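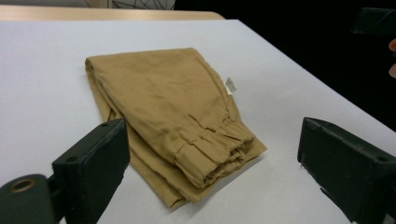
Numano Travel Pants

Light cotton-feel pants for people who pack the night before and regret it by the gate. Elastic at the ankle keeps the hems off airport restroom floors, a service your jeans have never once offered.

Weight: 157 g in size M
Pockets: 2, both deep enough for a passport
Colors: Mustard, Slate, Pond
Inseam: regular or long

They will wrinkle. We tried a fabric that didn't and it sounded like a tent. Hang them in the bathroom while you shower, or tell people it's linen.

Wash cold with colors you don't love. Line dry. The cuffs sulk if tumbled.

Sizing runs generous through the seat. Between sizes, go down, unless December is coming up.

Designed by Gebremedhin Belay for Gruten. Ships in 7 days. Returns accepted unworn, and we do check the knees.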